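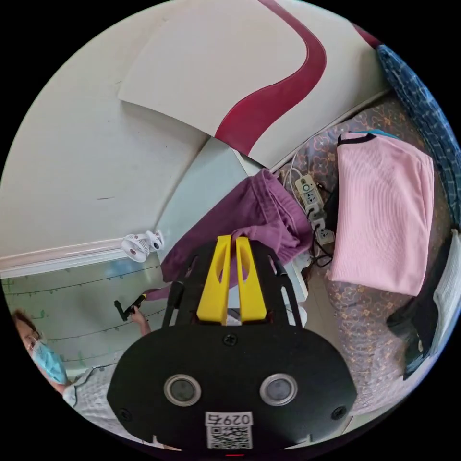
Triltus hand-held gripper, yellow fingers, on soft goods.

Triltus Hand-Held Gripper, Pair
Sold and serviced by Tallow
$1,670 per pair, left and right
Ships in 10 working days

Used for recording cloth handling and other household tasks by hand, for robot training. Each pair comes with two grippers, one spare set of fingers, a charging lead, a number label for each unit and the paper manual. Carry case sold separately.

About the word "compliant"

We get asked most weeks whether this gripper is compliant. Compliant with what? The robot safety standards people usually have in mind were written for machines that move under their own power. A gripper you hold and squeeze yourself has no arm behind it. We have seen competing tools sold with a "robot safe" badge on the box and no standard number anywhere in the paperwork. If a seller tells you a hand tool meets a robot standard, ask for the clause.

What we can give you is the electrical paperwork for the charger and the battery shipping sheet. Both are in the download section. Read the first page of each and check that the part number matches what you received. We do this ourselves and have sent stock back over it.

The Lalent Code of Practice

Many buyers now write the Lalent code into their contracts. It is a voluntary code for recording in homes and other lived-in rooms. Nobody inspects you against it. A site can sign up in May, put the logo on its website and never open the document again, and we think a few have.

Parts of it are still worth following. The consent section is good: written consent from everybody who lives in the home, a named contact, and a way to have recordings deleted afterward. The section on marking is good too. It wants a readable number on each unit, with left and right kept apart, and the same number in the session log. Swapped hands are a pain to find later, and a label costs next to nothing.
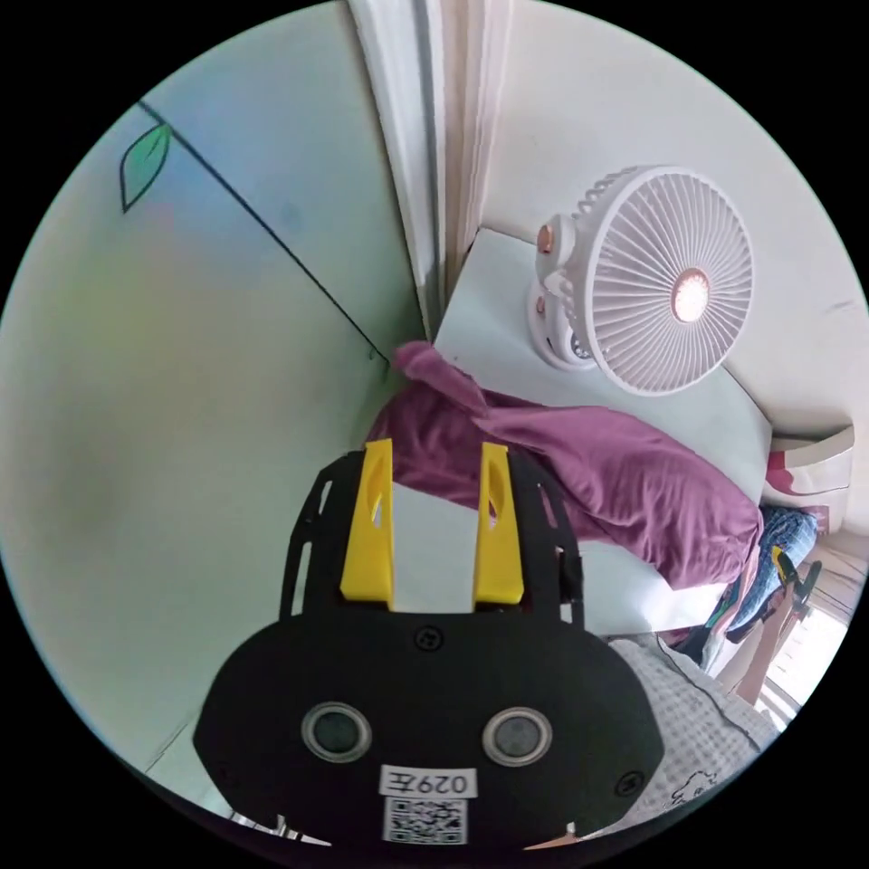
The weaker parts are the ones with numbers in them. The code asks for a break every 60 minutes and gives no source for that figure. Our own view is that an hour is too long with a tool in each hand. Wrists get tired well before then, and tired people drag the cloth when they should lift it. We tell customers to stop sooner and to let the person holding the grippers decide.

It also asks for a fingertip check after every 100 grasps. Fine in principle, but who is keeping the tally? A check at the start of each session and another after any drop is easier to stick to, and you can see in the log whether it was done.

What we suggest you write down

Unit number and side, before the first take.
Who was in the room, and whether they signed.
What was handled, in plain words. "Cloth" is too thin an entry. "Thick towel, folded once" will do.
Where cords and power strips were. The code has one line on trip hazards, and we would move it to page one. Keep them off the walking path and away from the fabric you are lifting.
Any drop, pinch or slip, including the ones that seemed too small to bother with.
Finger wear, both sides. Change them as a pair.

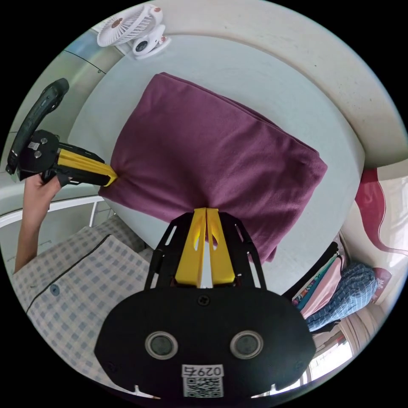

Certificates and Training

The Dreßler one-day operator course is offered as an add-on at checkout. We list it because customers ask for it. The morning on grip and posture is decent. The certificate at the end shows that you attended, and there is no test. Please don't present it to a client as a qualification.

Tallow does not issue certificates of any kind. If you have one with our name on it, send us a copy.

Warranty and Returns

Twelve months on the body, none on the fingers, which are a wear part. Returns are accepted if the number label is still attached and readable. Units that have been opened and rebuilt are not covered. Over half of the returns we refuse come down to a missing label.

Downloads: manual, charger paperwork, battery shipping sheet, blank session log
Related: spare fingers (pair), carry case, replacement labels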